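Distitura laundry floor, staff meeting, June 26, 2021
Minutes by Radoslava Polák (I took them by hand, so shout if I got you wrong)

We started with the folding arms. Lenka Jireš went first and said the T-shirts are still the hard part – the towels she can live with.
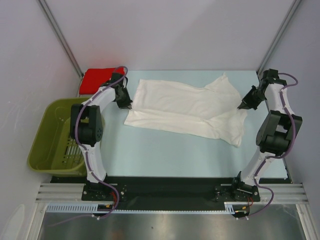

Reading time: 1 min

I asked what everybody really wanted to know, which was whose hours go. Lenka says none before December, and she'll put that in writing. Over 80 shirts a shift still get folded by hand at the long table, and she wants that down to 20 so we can finally catch up on mending (yes please!).

Havlíček brought up the boredom. He stood watching the arms for a whole morning and went home more tired than after a day of folding. We agreed on turns at the station, swapped in Skedby like the other shifts.
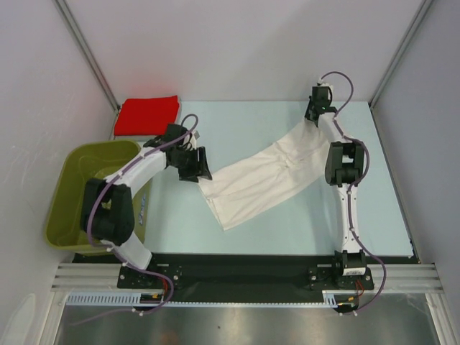 He also wants the watching paid at the same rate as folding, and all 5 of us on shift said the same – Lenka will take it upstairs.

Training: two people first, me and whoever signs up on the door.

Still open: who gets called when the arms stop at night. Lenka to ask Nurico.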